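Speaker notes – "Fresh" and other words that do no work
Food labeling evening, Hullow library, Aug 2, 2025
Talk runs nearly 50 minutes with questions. Slides change where marked. Don't read these out word for word.

OPENING

Skip the thank-yous, they've been done.

Start with the question straight away: when did you last buy something because of one word on the front of the pack? Wait for hands. Most people will say never. I said never too, until I went through my own kitchen and found a "farmhouse" soup, a "mountain" granola and a "kitchen style" hummus. I live on a bus route. I have no idea what a kitchen style hummus is or what the other style would be.

My position, so people know where I stand. I don't think food companies are lying to us most of the time. I think they've found a large area next door to lying where the rent is cheap. Tonight is about that area.

Say early on that I'm no lawyer and no nutritionist. I'm a person who reads packs. Label rules differ from country to country and they change, so anyone who wants to make a complaint should look up the current rule where they live and not quote me.

SLIDE 2 – WHAT DOES THE WORD PROMISE?

Take "fresh" first, it's the one everybody thinks they understand.

On a head of lettuce, fresh means something you can check. Pick it up. Bend a leaf. If it's brown you put it back, and the word on the sign makes no difference.

On a sealed product with a long shelf life, you can't check a thing. So ask which part is supposed to be fresh. The sauce? The fruit, on the day it went into the pot? Every tomato was fresh at some point. So was every fish. A claim that was true of the ingredient once, at a time and place you'll never hear about, is a very comfortable claim to make. 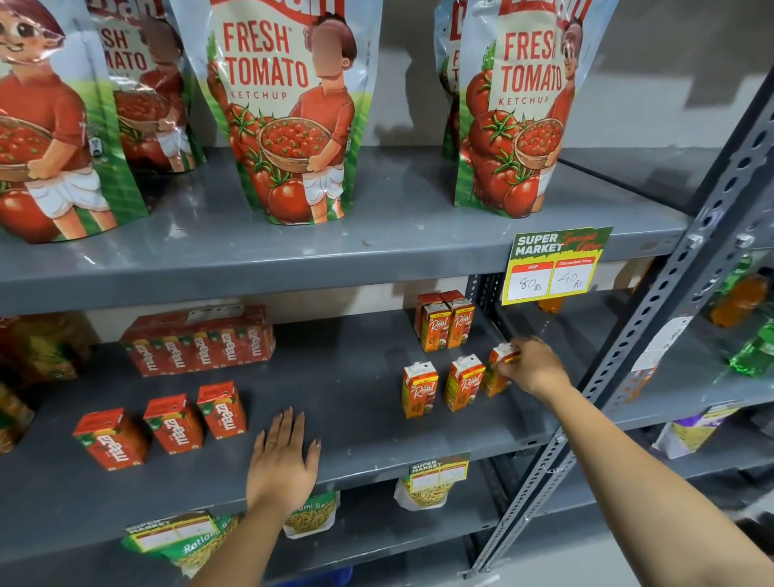 Does the word "fresh" on a sealed pouch tell me when the tomatoes were picked?
Nothing on the word's side of the deal covers that; a picking date would have to be printed separately, and I've yet to see one on a ketchup.

Leave that up a moment. Somebody will laugh. Somebody else will say "but it's only a brand name." Fine. Could be. That's the next slide.

SLIDE 3 – THE NAME TRICK

If you can't claim a thing, call yourself the thing. Put an adjective in the product name and it stops behaving like a statement and starts behaving like a label on a door. How far a company can get away with this depends on where you are, and I'd want a real lawyer before I said more.

What I can talk about is how it reads. You're in an aisle, you've got a list and a child and a phone buzzing. You don't stop to think "ah, that adjective is part of the name and should be given less weight." You see the word and you move on with a warm feeling.

Tanui story goes here. Tanui is a small sauce maker I wrote to last year. Their chili sauce had "Garden" in the name. I asked which garden. I got a polite reply saying the name was "intended to reflect the spirit of the recipe." I wrote back and asked whether the spirit of the recipe had an address. No answer to that one, and fair enough, I wouldn't have answered me either.

Don't overdo Tanui. It's decent sauce. I still buy it.

SLIDE 4 – PICTURES DO THE HEAVY LIFTING

Words get argued over. Drawings mostly get waved through.

Think of what shows up on the front of packs: baskets, vines, barns, an old stone wall, a grandmother with flour on her hands. Very few conveyor belts. I have toured one food plant in my life and it was clean, loud and very bright, and I came away trusting it more than I'd trust a barn. I'd happily buy a jar with a picture of that plant on it. I seem to be alone in this.

Why do they do it, then? Somebody will ask. My guess is that the factory makes us feel we're eating a product and the basket makes us feel we're eating a plant. Same contents.

Keep it as a guess. I've seen articles that put a percentage on how much a farm drawing lifts sales. When I tried to follow those numbers back to a study I ended up at a packaging company's blog, which sells packaging. Mention this, it gets a laugh, and it's also the main thing I want people to take home: follow the number back.

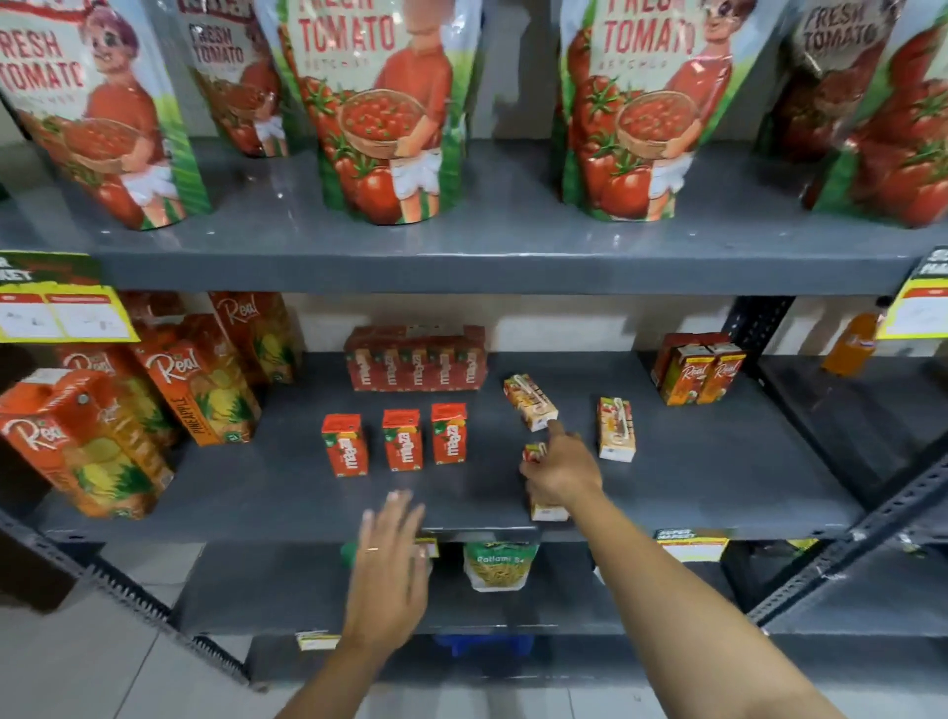

Slide 5. Five pouches, "FRESH TOMATO" on the front, and a basket of tomatoes in the artwork.

While that's up: ask the room what they know about the ketchup from the front. They'll say tomatoes. Ask how much tomato. Silence. Ask how much sugar. Silence again. I haven't read the back of this one to you and I'm not going to, I don't want to pick on it. The point is about fronts.

Pouches, side note, only if there's time. A pouch has a lot more flat printable front than a bottle does. I like them for storage and I dislike them for squeezing out the last bit. Cut the corner off and use a spatula.

SLIDE 6 – HOW TO READ THE BACK

Practical part. People have come out on a summer evening, give them something to use.

Ingredients list. In most places it runs from most to least by weight. So look at what comes first. If sugar is ahead of the fruit, you know what you've got, whatever the front says. Watch out for several kinds of sugar listed separately, each one small enough to sit further down.

Per 100 grams, where it's given. Use that column to compare two packs and ignore the serving column. Servings are a work of the imagination. I measured one once, for a cereal, and it barely covered the bottom of the bowl. Where the pack only gives servings, you'll have to do the sum yourself, so bring a pencil or use your phone.

Percent of the named ingredient. Some rules ask for this and some don't. Where it's there, it's the single most useful number on the pack. I once paid extra for a "blueberry" bar with 4 percent blueberry. The other 96 was not described on the front.

Dates. "Best before" is about quality, "use by" is about safety, at least where those terms are used. People mix them up and throw good food away. Don't get drawn into the yogurt argument here, it ate ten minutes last time.

SLIDE 7 – THE JUICE PROBLEM

Same game, different shelf. "Juice," "juice drink," "nectar," "made with real juice." These are different things and the difference can be large. "Made with" is my least favorite phrase in the whole store. My raincoat is made with thread.

Brovex example. This was a carton drink I kept from a picnic. The front said "made with real orange." The back said water, sugar, then orange from concentrate. All true! I want to be fair about it. Real orange was involved. So was a lot of real water.

People with kids will have opinions here. Let them talk for a few minutes. They know more than I do about what gets asked for at the height of a shopping cart seat.
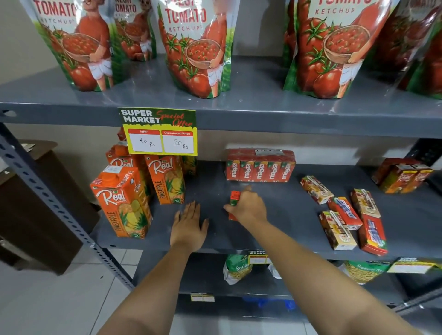 A reader of my newsletter, Fimar, wrote in to say that I'm being a snob about this, that shoppers know perfectly well a front is advertising, and that the words are closer to wrapping paper than to a promise.

Give that a proper hearing. It's the best objection I get, and I don't have a knockout answer. If we all know it's wrapping paper then no harm done.

What I'd say back: if it doesn't work on anyone, it's odd that they pay for it. Packs get redesigned all the time and redesigns cost money. Somebody in the building believes the word sells. They might be wrong. Companies waste money on plenty of things. I still put more weight on what they spend than on what we say about ourselves, me included, with my mountain granola.

SLIDE 8 – WHAT I DON'T BELIEVE

Be even-handed or they'll stop listening.

I don't believe a long ingredient list is bad by itself. A good curry has a long list.

I don't believe that you shouldn't eat what you can't pronounce. I can't pronounce half the cheeses I like.

I don't believe the apps that give a pack a single score out of 100, until they show me how the score is made. One of them gave me two different scores for the same crackers in the same week. When I wrote to ask, I was told the formula had been "improved." For which cracker?

And I don't believe that stricter rules would fix everything. Ban one adjective and they'll be using a different one by spring. I'd still like the rules, mind.

HOMEWORK SLIDE

Pick 3 things from your cupboard tonight. Cover the front with your hand, read the back, and write down what you'd call the product if you had to name it yourself. Mine were "sweet tomato and vinegar sauce," "oats with sugar" and "salty beans." I'd buy all of them under those names.

QUESTIONS

Likely ones:
– Organic. Say it's a regulated term in many countries, so there's more behind it than behind "natural." Then stop.
– Is store brand the same as the big brand? Sometimes. Compare the backs. I can't tell from here.
– Which ketchup do I buy? The one on offer.

Handouts are on the table by the door. The back page has the date terms on it. Remember to take the adapter home this time.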